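3.2 What people told us about waistbands

I went into the interviews thinking we'd mostly hear about color and price. Nope! Almost everyone wanted to talk about fit at the waist, and they wanted to talk about it right away, before I'd even gotten my notebook open. We had 1036 survey responses from the Astby and Trarnent stores by then, and I'd read a good chunk of the comments, so I really should have seen it coming.

The complaint I heard most was that a size on the tag doesn't tell you much about a pull-on skirt or pair of pants. One shopper in Trarnent owned 4 pairs in the same labeled size and wore only one of them out of the house. The others were "for laundry day," she said, and then she laughed and told me she does laundry a lot. I loved that interview – it ran way over and I didn't mind a bit.
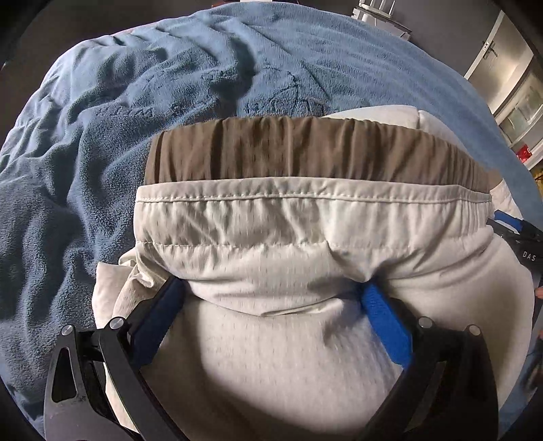
Fig. 4. Gathered elastic waist on a cream-colored garment, with the brown inner back of the waist visible beyond the front edge.

Older shoppers had a different take. They told us they'd been buying elastic waists for years (some of them since they had kids) and they were pretty good at judging one by hand. They'd stretch it, let it go, and stretch it again before they ever looked at the size. Younger shoppers bought more online, so they leaned on reviews, and they sent a lot more back. I kept asking what a helpful review looked like, and the answer was nearly always the same: the reviewer's own waist measurement, plus how the thing felt after lunch.

We coded the comments into 8 themes, using the Yupanqui word list as a starting point and then changing it quite a bit. "Digs in" and "rolls down" started out as one theme. I split them in January after going back through the Astby transcripts, where people were clearly talking about two separate problems. Rolling came up mostly with narrow bands, digging came up with everything.

The Ziseo return slips get their own treatment in Section 3.3, where the reasons are printed checkboxes and the wording is a lot less fun to read.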